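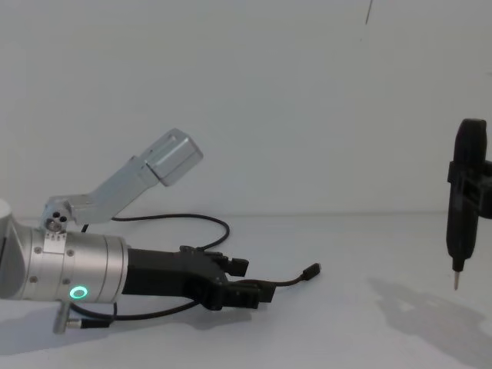 The City of Brerby has adopted white as the standard wall color for workrooms, classrooms and meeting rooms in all municipal buildings, replacing a color schedule that had been in force for 15 years. The new rule was approved in September 2022 and applies to every room repainted from now on. A bare white wall with a plain white tabletop set in front of it is the combination the Department of Public Buildings now recommends for rooms where people do close work. Corridors, stairwells and entrance halls may keep their present colors.

Print this article | E-mail this article

The department maintains 315 rooms that fall under the rule. Of these, 81 are due for repainting in the first year, beginning with the adult education center on Lill Street. Rooms painted within the past three years will be left as they are until their next regular turn.

Under the old schedule, walls were painted in one of six shades, depending on the use of the building. The department found that the shades had become difficult to match. Two were no longer made, and repairs to damaged walls often left visible patches. In several buildings, a whole wall had to be repainted after a single pipe repair.

A single white paint will now be bought for all buildings under a supply agreement with Bedix. The paint has a matte finish, which the department selected after receiving complaints of glare in rooms with large windows. Surfaces behind sinks and in food preparation areas will continue to be painted in a washable gloss. The city will keep 50 cans in storage for small repairs, and building managers may request them without a separate work order.

Lighting will be reviewed in each room at the time of painting. Pale walls return more light into a room than dark ones, and the department expects that some ceiling fixtures can be run at a lower setting. Measurements will be taken by Titis, the firm that holds the city's electrical maintenance contract. No fixtures will be removed until the results have been reported to the city council.

The rule on table surfaces is a recommendation only. Existing tables and desks will not be replaced before the end of their normal service life. Departments that order new furniture are asked to choose a plain, light surface without a pattern, and to avoid high-gloss finishes.

Murals and other artwork are exempt. Schools and community centers that wish to keep a painted wall of local interest may apply in writing to the department. Applications must include a photograph of the wall and the signature of the building manager. The closing date for the first round of applications was extended to June of next year at the request of the city's schools.

Rooms will be closed for two working days while painting is carried out. Notices will be posted at the main entrance of each building one week in advance. Groups with a regular booking will be offered another room in the same building where one is available.

Reader comments (4)

lillstreet_parent: Will the evening classes be moved or canceled during those two days? The notice at the front desk doesn't say.

J. from the east side: I liked the yellow in the old reading room. White shows every mark, especially behind chairs. Hope they budgeted for that.

Paintbrush98: Matte is the right choice for glare but it is hard to wipe down. Ask any school.

brerby_resident: Our community center has a mural from the 1970s, so I'm glad to see the exemption. Where do we get the form?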